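Workshop notebook, Plomell dye room
Dec 11, 2021
Weld on wool, second bath

Continued from the last entry. The first weld bath gave a yellow that I did not like, too much green in it, and dull at the places where the yarn was tied. Today I repeated it with the same wool from Cerden but with a change in the water and in the temperature. I write it in full this time, as Lleucu asked me to stop writing "same as before" when it is not the same as before.

Wool
Cerden worsted, undyed, from the batch with the blue paper label. Dry weight 396 g on the big scale. I weighed it twice, the second time after it had been lying in the room overnight, and there was no change that the scale can show. Ties: cotton, in a loose figure eight. Last time the ties were too tight and I believe this made the pale stripes. Cúc thinks it was rather bad scouring near the ties. Both are possible. I cannot separate the two with what we did.

Scouring
Long soak with the neutral soap, then brought up slowly and left to cool in the pot until I could hold my hand in it. The rinse water was still a little cloudy, so I rinsed again. I should have done this in November also.

Mordant
Alum only. No cream of tartar this time. In the old notes from Ung (the brown folder, the pages with the coffee on them) it is written that tartar moves weld toward a more lemon shade and makes it weak. I do not know if this is true for our water. We had tartar in the first bath and the result was weak, but the first bath had several other problems. The alum was dissolved in a cup of very hot water before it went into the pot. Wool in, heat up over one hour, then held at a low simmer. Left in the pot until it was cool. Squeezed, not wrung.

Note for myself: the stirring stick from the iron pot was lying next to the alum pot. I did not use it, but somebody could. I moved it to the lower shelf with the other iron things and put red tape on the end.

Dye bath
Dried weld, chopped, tied in the muslin bag. Water 3,000 ml to extract, then more water added in the big pot until the wool could move freely. I forgot to write down how much more. Please measure this next time, whoever is doing it.

The extract was kept under a simmer. In the first bath I let it boil by mistake, when I was on the telephone, and I think this is where the brownish tone came from. The Bostus thermometer showed 95 when I checked it in boiling water this morning, so it reads too low by several degrees. All temperatures in the November pages should be understood as higher than they are written. I have put a paper note on its case. Lleucu has another thermometer at home and will bring it so we can compare the two.

A pinch of chalk was added after the bag was removed. The color of the bath changed quickly, much more yellow, and this was nice to see. Wool went in after the chalk. Held one hour, turned with the glass rod, and left to cool with the lid on.

First impression, wet: strong clear yellow, more even than before. I do not trust a wet color, so no more about it today.

Table and baskets
We had a discussion about how to keep the yellows apart from each other when they are dry. At the moment they all go in one bag, and the small tags fall off. The proposal from Cúc is to use baskets by mordant and to keep the recipe card under the basket. I agree with this, but the cards must be pencil. Ink runs when anything is damp on the table, as we saw with the madder cards, which are now not readable at all. 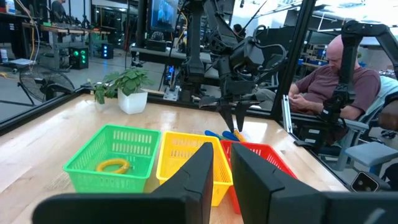
Baskets side by side on the table, yellow ring in the green one.

I would prefer that the color of the basket has no meaning. Lleucu would prefer that it has. Her argument is that people look at the color first and read the card later, or never. My argument is that a yellow yarn in a yellow basket is difficult to judge, the eye gets tired and everything looks gray. We did not finish this. For the final comparison we will use the white board near the north window in any case, so it is only a question of storage.

Light test
Cards for the light test are cut. Each card gets yarn wound flat, half of it covered with black card, and it goes in the window until the end of February. I know the winter light is weak here and the result will come slowly. Weld is said to be good in light, so a short test would show nothing. Cúc will wind the cards, her winding is much more regular than mine.

To put beside them as a comparison:
- wool from the first weld bath (the dull one)
- wool from this bath
- onion skin from last year, which I expect to fade first

All 3 should be wound at the same time and by the same person.

Wash test
The usual method, a small braid of dyed wool with undyed wool and white cotton, in soapy water, then dried flat. If the cotton takes yellow, the rinse was not enough. In the first bath it took a very little. I have kept that braid in the envelope at the back of this notebook, please do not throw it away, it looks like rubbish.

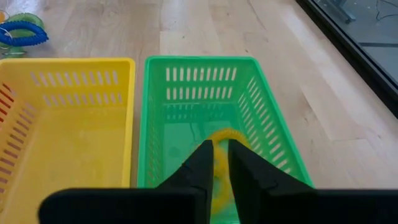

To do before the next bath

Compare the two thermometers, in ice water and in boiling water, and write both numbers.

Ask Cerden if the next delivery is from the same batch. If it is not, buy enough now for the whole yellow series. Their last invoice has the batch number on the second page.

Test the tap water again. The strips are in the drawer under the scale. The water was changed by the town in the fall, or so I was told, and I have no number from after this.

Keep the exhausted weld bath. It is in the tall pot with the lid and a label. I want to try one small skein in it with a little iron at the end, for an olive. Lleucu says there is not enough left in the bath to be worth the gas. She may be right, but I would like to see it.

Pencil cards: write a new one for the madder from memory, and mark it clearly "from memory".

Buy muslin.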